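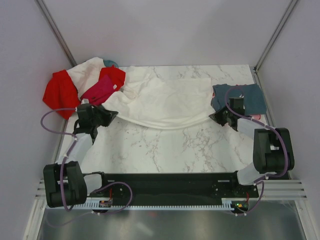

The Fold-It-Now Resolution, Week 6

I have a theory that laundry has three states of matter, and the third one is Pile. Washing I can do. Drying is done for me by a machine that sings a little song when it's finished, and I ignore the song. Pile is where I live.

Take the state of play up at the top of this post. One large white cloth, bunched at one end and sagging in the middle like a hammock with regrets. Something bright red under it, making a break for the left edge of the table. A smaller magenta-pink thing on top of the red, folded in the loosest sense of the word. The blue-gray cloth on the right is lying flat all by itself, and I would like it entered into the record as progress.

The resolution, for those who missed June, was simple. Everything gets folded on the day it's washed. No chair. No "I'll do it after dinner." My friend Lụa Tạ, who folds fitted sheets into actual rectangles and will do it in front of guests, told me the secret was to start with the biggest item, get it out of the way, and enjoy the sudden view of the table. I have tested this. With the biggest item out of the way you get a sudden view of all the smaller items, and they look settled in.

So this week I tried it the other way around and went small to large. Small things first: anything that folds in half twice and stops complaining. Then shirts. Then whatever is big and white and wants to be held by two people with longer arms than mine.

The small things took five minutes. I felt terrific. I made coffee, which was a mistake, and when I came back at 4:00 I had lost the thread and refolded a washcloth I'd already folded. Shirts went fine until I got to anything with a slippery collar. My method is sleeves in, bottom up, bottom up again, flip it over and walk away before it can open. Konrad Kwiatkowski wrote in after my last post to say that I should be rolling everything. Konrad, I rolled everything in college. I went to a job interview looking like a map.

The big one is where it all comes apart. You can't fold something wider than your wingspan without a plan, and mine was to use the table: spread it out, match two corners, smooth toward the fold. Good plan. It needs the table to be clear, though, and by then the table had stacks on it. I moved the stacks to the bed. The cat got on the stacks.

A note about the marble look, before anyone asks again. White with gray and brown veins is a fine surface for folding, smooth enough that cloth slides where you push it. It also slides where you don't push it. Red things in particular seem drawn to the edge.

Final score: every item folded by bedtime, one of them into a shape I'm calling a trapezoid. It's in the closet under the good towels, where it can think about what it did. Svitlana Dovhaniuk has promised to show me the two-person method next week, provided I supply the second person's snacks.

Socks get their own post. I'm not ready to talk about socks.

Recent posts
The Chair Is Not Furniture Anymore
Week 5: In Which I Iron One Thing
16 Hangers and Where They Went
I Read the Care Label So You Don't Have To
A Drawer Full of 40 Rubber Bands

Get new posts by email. No spam, just laundry. Unsubscribe whenever you like.

This site uses cookies to remember your preferences. By continuing to browse you agree to their use. Accept | Manage settings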